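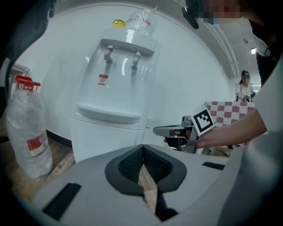
June 13, 2026

A hot, slow sort of day, and most of it seems to have gone on water. I never thought I would become fond of a water dispenser, but I have been in this place long enough now that I know its moods, and I find myself standing in front of it with my mug far more often than thirst can explain. The left tap is the one with the red tip, for hot, and I still read the little warning label under it every time as though it might have changed overnight (it's in Chinese, so I read it very slowly, and learn a character or two a month if I'm lucky).

We had got down to the dregs by breakfast. I rang Gamar, who do the deliveries round our way, and was told between 8 and 3, so of course I stayed in the whole time and of course the bell went while I was up a stepladder with a duster. 44 for the lot, with the deposit on the empties taken off, and I've put the receipt in the tin this time instead of using it as a bookmark.

I do like having a big jug standing ready on the floor. It makes me feel provided for, the way a full coal shed must have done for my grandmother. The one with the red cap can stay where it is by the wall for now, though I shall certainly stub my toe on it at some point in the night. Lifting them is another matter. My back has been grumbling since December, and I have promised myself to bend at the knees and not to be proud about asking for help!

The drip tray had a good scrub in the sink with the old toothbrush and some vinegar. I gave the white front a wipe as well, and then the wall beside it looked dingy by comparison, so I did that too, and there went the afternoon.

Gave the checked tablecloth a shake and put it back on the table. I'm glad I chose the red and white, it cheers up that end of the room no end. Tea, then two letters I'd been putting off, then more tea. Must remember to ring Chowdhury's about the shelf brackets tomorrow, and find out what they want for delivery.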